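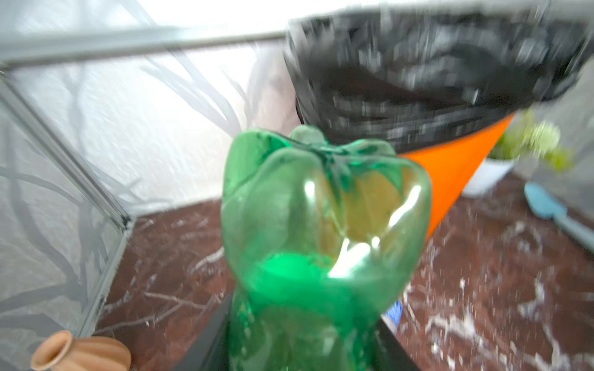

Green plastic, already crumpled.

Marcus Ostrowski
Jan 18, 2010
Last updated: 9:42 pm

A few people asked how we got down to one small bag of rubbish a week, so I'll put it in a thread. We're two adults in a rented unit in Preler. No garden, small kitchen, shared bins downstairs.

Started last May. Urex does the collection for our block and they swapped the big red-lid bins for smaller ones. By the second week the lids wouldn't shut and there were bags on the ground.

First thing I did was write down everything we threw out for seven days. Boring job. I stuck a sheet of paper on the cupboard door with a pen on a string. Packaging was the biggest lot, then food, then paper towel. I'd have guessed food.

Soft drink bottles were a fair bit of the packaging, and they were mine. I wasn't going to give it up so I just buy it on weekends now. Empties get rinsed and squashed and go in recycling.

On squashing: check with your own collector. Ours is fine with it. My sister's council wants them left whole and the lids off. If you take bottles back for a refund, don't flatten them so far that the label can't be read.

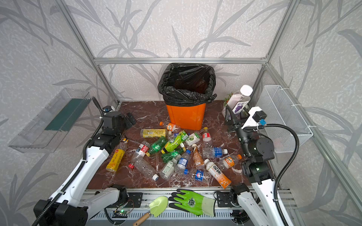 Bin size matters more than I expected. We had a 30 litre bin in the kitchen and we filled it, every time. Swapped it for a little bathroom-size one and now there's less in it. Part of that is having to walk it down the stairs more often. You start looking at what's going in.

Liners. We used to line everything. Now only the general bin gets one. Recycling goes in a bare tub and gets tipped straight into the yellow lid. Please don't bag your recycling if you're in our block, Urex leaves it behind and then it sits there.

If you do use a liner, buy one too big and fold it well down over the outside. The ones that only just reach the rim fall in as soon as you put anything heavy in them. Tie the spare bit in a knot on one side if it's slack.

Food scraps. No garden so no compost heap. Mrs Begović on the ground floor has a worm farm and takes our peelings on Thursdays. No onion, no citrus. They live in an ice cream container in the freezer until then, which also fixed the smell.

If you don't have a Mrs Begović, ask at a community garden. Ours said yes straight away but it's a bus ride and I wasn't taking scraps on the bus in January.

Leftovers: I cook less rice. That's the whole tip. I was cooking too much rice for years.

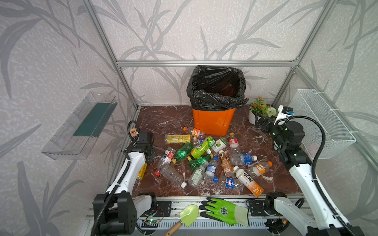 Orange bin with a black bag in it, flowers next door.

Where you put the bin makes a difference too. Ours was under the sink behind a door, and the recycling was out in the laundry, so everything went under the sink. I moved them next to each other beside the fridge. Doesn't look great but the sorting looks after itself.

Colour helps with visitors. Nobody reads a label on a lid. My brother-in-law put a pizza box in the paper tub with half the pizza still stuck to it, and the tub was labelled.

Paper towel: cut up an old flannelette sheet. Rags in a drawer, dirty ones in a bucket, wash them with the towels. We still keep a roll for the cat.

Meat trays I haven't solved. The butcher on Festier Street will put mince in your own container if you ask before he starts weighing. The supermarket won't.

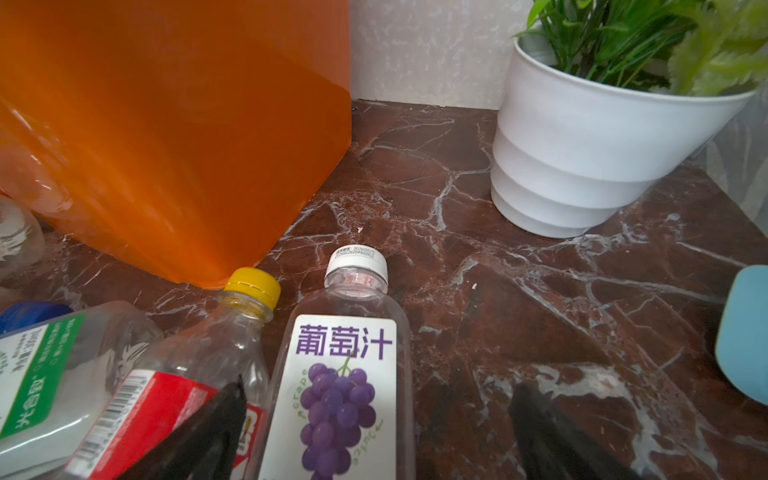 Last big one was the stuff that isn't weekly rubbish. Broken things, ornaments, the box from the last move that never got opened. I don't count that in the one bag, but it has to go somewhere. Fake plants are a pain. A white plastic pot with those stepped ridges down the side is worth keeping, pull the artificial leaves out and put a real plant in it (drill the bottom first if there's no hole). The leaves themselves can't go in our recycling so give them to the op shop if they're clean.

Same goes for any big plastic tub. If it stands up and doesn't leak it's storage. Ours holds pegs, batteries for drop-off and the light globes I keep forgetting to take in.

Costs: I bought the small bin and a pair of tubs, the rest was already in the house. We spend less on liners and a lot less on paper towel. I haven't worked out the total.

Things I tried and dropped: making my own dishwashing liquid (greasy), and taking jars to the bulk shop (closed by the time I finish work).

A couple of you asked about nappies and I can't help there, no kids. Someone with a baby please reply to this one.

Urex are meant to be sending a new calendar for the yellow bins. I'll post the dates when it turns up in the letterbox.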